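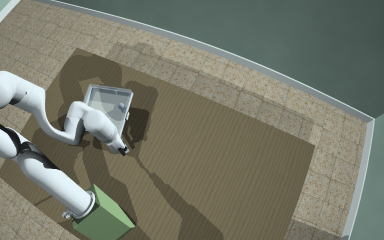 4. Listing Text and Length of Stay in Small Motels

4.1 Setting

The two towns in this part of the study, Tiria and Seka, lie on the same coast road and draw much the same kind of summer visitor. Tiria has the beach, a golf course and most of the motels. Seka has a harbor and a holiday park, and its motels are older and more spread out. Neither town has a large hotel. Most properties are run by the people who own them, usually a couple living in a house or flat on the site, and the owners write their own advertising.

This matters for the analysis because the text of a listing in these towns has not been through a marketing office. The owner of a motel decides what to say about the place, types it into the form supplied by the booking site, and often leaves it unchanged for several seasons. Differences between listings therefore reflect what owners think guests want to know, along with how much time they had on the day they filled in the form.

4.2 Booking records

Booking records came from Flulteo, the regional booking site used by nearly all the motels in both towns. The export was made on September 12, 2018 and contained 3018 completed stays. We removed stays that had been entered twice, stays booked by the owners themselves to block out a unit for repairs, and stays with no departure date. This left 2938 stays for analysis.

Each record gives the property, the unit type, the arrival and departure dates, the size of the party and the date on which the booking was made. It does not give the price paid. Owners often change the rate over the phone after a booking has come in, and the amount held by the site was not reliable enough to use. We return to this in Section 4.6.

Stays longer than 30 nights were kept in the data but are reported separately. They are mostly contract workers, and the owners we spoke to treat them as a different business from holiday trade. One motel in Seka lets its two rear units this way through most of the winter and takes no holiday bookings for them until the spring.

4.3 Coding the listings

The listing text for each property was saved on the same day as the booking export and coded by hand. We coded for three kinds of content. The first is content about the unit: beds, kitchen, heating, parking at the door. The second is content about the immediate area, such as the walk to the beach or the nearest store. The third is content about places that need a drive, for example gardens, lookouts, boat trips and museums in other towns.

Adanech Wako did the first round of coding. A second coder then worked through the same listings without seeing the first set of codes. Disagreements were few and nearly all concerned distance. Some owners give a time without saying whether it is on foot or by car, and "5 minutes to shops" could reasonably be placed in either the second or the third group. We settled these cases by looking up the address and coding the store as local if the route could be walked in 15 minutes.

Photographs on the listings were not coded. Many properties shared pictures supplied by the local visitor office, and in several cases the pictures showed a unit that had since been altered. We also left out the star ratings, which are assigned by an outside body and appear on the site automatically.

4.4 Results for holiday stays

Most holiday stays in both towns were for a single night. The pattern is stronger in Seka, where the motels stand close to the highway and take a steady trade from people driving through. In Tiria, stays of two and three nights were more common, especially in school vacations, and the peak came earlier in the summer.

Listings that gave space to the immediate area had longer stays than those that did not. The difference appears in both towns and remains when the largest property in each is left out. It is clearest for families. Parties with children stayed longer at motels whose text mentioned a walk to the beach or a playground, and this held even for motels that were in fact farther from the beach than some that never mentioned it.

Content about places that need a drive showed no clear link with length of stay. We had expected one. A listing that describes day trips in several directions gives a guest a reason to use the motel as a base, and several owners told us that this was why they had written their text that way. In the records, guests at these motels stayed no longer than others. They did tend to book further ahead, which may mean that such listings are read by people who are still planning a route and have not yet decided where to stop.

Content about the unit was present in almost every listing and so could not be tested in the same way. What varied was the detail. Listings that named the cooking equipment had more repeat bookings from the same party, although the number of repeat bookings is small and we do not put much weight on it.

4.5 The case of the Bailly

The Bailly, a motel at the north end of Tiria, was the only property to rewrite its listing completely during the period covered by the records. The new text went up in March. The old version had been mainly a list of attractions within driving distance. The new one opened with the path to the beach, gave the opening hours of the bakery and the hardware store, and moved the attractions to a short paragraph at the end.

Holiday stays at the Bailly were longer after the change than before it. It would be wrong to credit the text alone. The owners had put new beds in the front units over the same winter, and a competing motel across the road closed for part of the season. They also began asking callers whether they wanted a second night, a question they said they had never thought to put before. We include the case because the owners kept a notebook of what guests said at check-in, and a fair number of the entries mention the path, the bakery or both. Few of the entries from before the rewrite mention anything local.

The notebook also records complaints. Two parties arrived expecting the path to be paved – it is gravel with a set of steps – and one of them had a stroller. The owners added a line about the steps soon afterward.

4.6 Limits

The absence of price is the main weakness of this part of the study. A motel that describes its surroundings in detail may also be one that offers a lower rate for a second night, and the records cannot separate the two. Owners were willing to talk about rates in general terms but did not keep them in a form we could match to individual stays.

Phone and walk-in trade is the second problem. Stays arranged this way are entered on Flulteo by some owners and written in a paper diary by others. Single-night stays are probably undercounted as a result, more so in Seka. If so, the gap between the towns is larger than the records show.

Finally, the listings were saved once. Apart from the Bailly, whose owners gave us both versions, we relied on the owners' word that the text had not changed in any important way. Most were certain of this. A few could not remember when they had last looked at it.

Section 5 takes up the interviews with guests, which were held at four of the Tiria motels and at the holiday park in Seka.

Figure 1. Computer rendering: two white robot arms over a brown wooden surface.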